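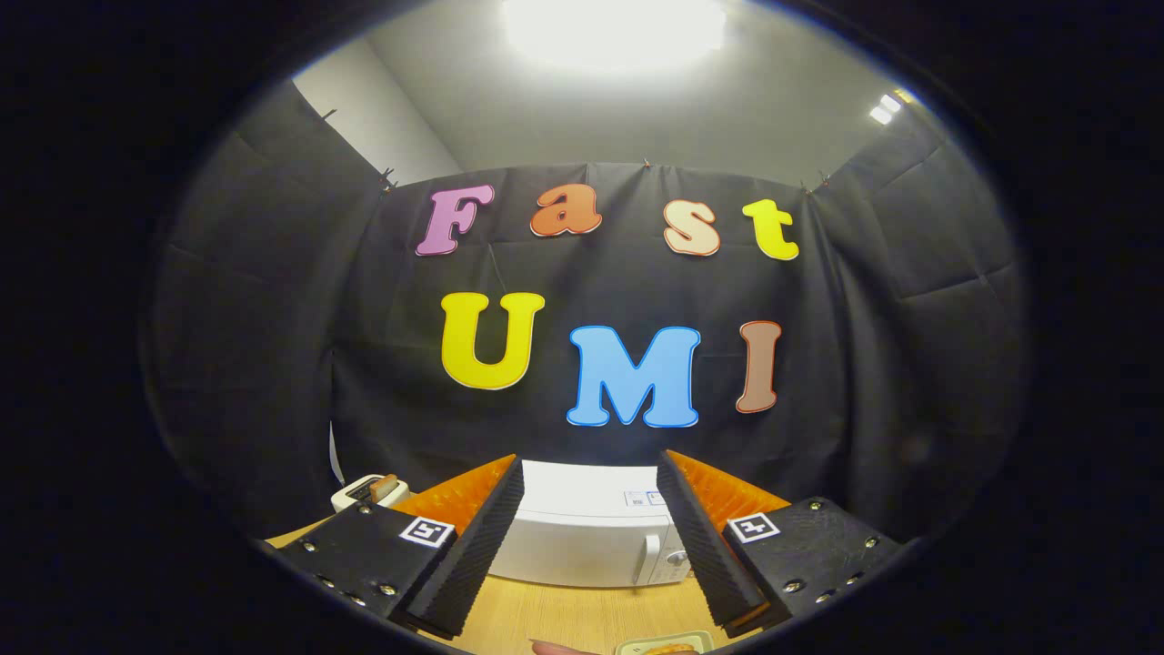 View from the wrist camera, jaws open, facing the microwave oven on the tabletop cell.

Hotik HG-2 Hand-Held Gripper
Setup, care and spare parts

The HG-2 is a hand-held parallel gripper with two soft-padded fingers, a square marker on each finger plate and a wide-angle camera looking forward between the jaws. It is supplied assembled. The notes on this page cover mounting, marker alignment, pad replacement and routine cleaning. They apply to all units with serial numbers above 400. Older units use a different finger plate, and the pads are not interchangeable.

Preparing the cell

The gripper can be used on any firm tabletop. A matte backdrop is recommended, with side panels angled in toward the operator. Clip the fabric along its top edge. Creases do not affect tracking. Lettering or other fixed shapes with clear edges can be attached to the backdrop and left in place between sessions, as they give the tracking software something to hold on to where plain fabric does not.

Ceiling lights inside the field of view are acceptable. Lock the exposure with the jaws open and check that both markers are still readable. If a marker washes out, change the working position before changing the exposure – a darker setting tends to lose detail in the corners of the cell first.

Place larger items, such as a microwave oven or toaster, against the backdrop and keep the front of the table clear for hand work. Items with a door need enough free space for the full swing.

Finger plates

Each finger plate is held by silver machine screws. Check them with the supplied driver before first use and again after every 18 hours of operation. Tighten in a cross pattern, a quarter turn at a time. Do not use thread locker on the front screws, which have to come out when the pad is changed.

The outer faces of the fingers carry a black textured covering. If a corner lifts, press it back and leave the gripper unused overnight. If it lifts a second time, replace the covering.

Replacing the ribbed pads

The orange pads are wear parts. Replace both together when a rib has split, when the surface has turned shiny, or when the pads no longer meet evenly along their length.

1. Open the jaws fully and switch the unit off.
2. Remove the front screws from one plate.
3. Slide the pad forward off its seat. Do not pull on the ribs.
4. Wipe the seat with a dry cloth.
5. Fit the new pad with the ribs facing inward.
6. Refit the screws finger tight, close the jaws by hand, then tighten.
7. Repeat on the other side.

Run the jaw width calibration afterward. Width readings taken before calibration should be discarded.

Markers

Jaw width is read from the two black-and-white markers. Keep them flat, clean and free of tape. A scratched marker can still be detected at close range and then drop out when the light changes, so replace it at the first sign of damage. Left and right markers carry different patterns and are labeled on the backing sheet.

Cleaning

Use a damp lint-free cloth on the plates and pads. Alcohol will dull the pads and must be kept off them. After work with food, remove crumbs from between the ribs with a soft brush. The lens takes a dry microfiber cloth only.

Spare parts

HG2-P Ribbed pad, orange, pair
HG2-M Marker set, left and right
HG2-C Finger covering, black, pair
HG2-S Screw kit with driver
HG2-F Finger plate, specify side

Weight without cable: 186 g per finger assembly
Rated jaw cycles per pad pair: 1000

Spare parts ship from Cleststead. Repairs are handled by the Plandow workshop, and the return form must be in the box. Units fitted with the Kikuchi cable adapter should be sent with the adapter attached.

Page revised 7 January 2023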